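Folding on Soft Surfaces: Where Does the Laundry Actually Go?
Project report, Household Work module
Meinir Probert and Takumi Hirose

1. Why this topic

Most advice on folding clothes assumes a table. Neither of us owns a table big enough. We asked people in the Cilby and Rees student blocks where they fold and nearly everyone said the bed. So the question became — does a bed make folding slower or messier than a hard surface, and does it matter what kind of clothes?

2. Method

Two locations. A bedroom (the bed, bedspread left on) and the shared kitchen at Rees (hard table, cleared first). Same clothes both times, mixed load: knits, T-shirts, jeans, towels. Every item started in a pile and had to end up folded in a stack. We timed each item in seconds with a phone and wrote down if it had to be refolded. Total of 177 items timed over August, a few left out where the timer was started late.

Folding method was kept the same. Lay flat, smooth from the middle out, sleeves in, fold up from the hem. Socks excluded. Underwear also excluded.

We did not control for tiredness. Thursday sessions were in the evening and probably slower, see section 5.

3. The bedroom setup

The bed stands close to the closet, which has white louvered doors. Pile goes on the closet side, item being folded goes in the middle of the bed. Gray padded headboard at the top end, so a stack can lean on it if needed. Bedspread is soft and a little fuzzy, this turned out to be important (section 4).
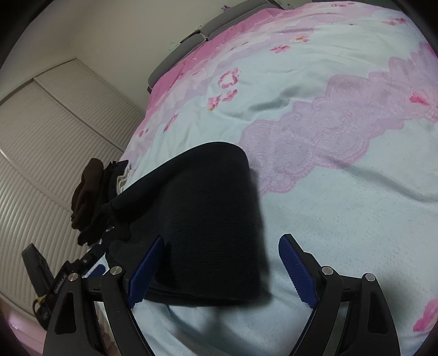 Fig. 1. Bedroom setup, black knit item on the bedspread, clothing pile by the closet doors.

Note how the bedspread wrinkles around the black item. We had not planned to record this at all but it came up in the notes so often that we added a column for it.

4. Results

T-shirts: no real difference between bed and table. Jeans: slightly faster on the table, you can press down on them. Towels same.

Knits were the odd one. We expected the bed to be worse becuase the surface gives, and it was slower to smooth them out. But fewer refolds. The fuzzy bedspread grips the knit and the sleeves stay where you put them. On the table they slid back out and had to be done again — Takumi's cardigan four times in one session.

Stacks were worse on the bed for everything. Anything over six items leaned. Best fix we found was to build the stack on a hardcover book and carry the book to the closet.

Dark knits pick up lint from a fuzzy spread. Not measured, only noticed. Should of brought a lint roller from the start.

5. Problems

Only two people folding, and both of us got faster as the weeks went on, so the later numbers flatter whichever surface came second. We swapped the order halfway but not evenly. Bed height also differs from table height and Meinir's back had opinions about that. A fair test would raise the bed or lower the table, we had no way to do either.

One bedspread only. A smooth cotton one might give totally different results for knits.

6. If continued

Try a folding board laid on the bed. Try a flat sheet over the bedspread for dark items. More people, at least one who hates folding. Raw times are in the appendix, sorted by item type and then by surface.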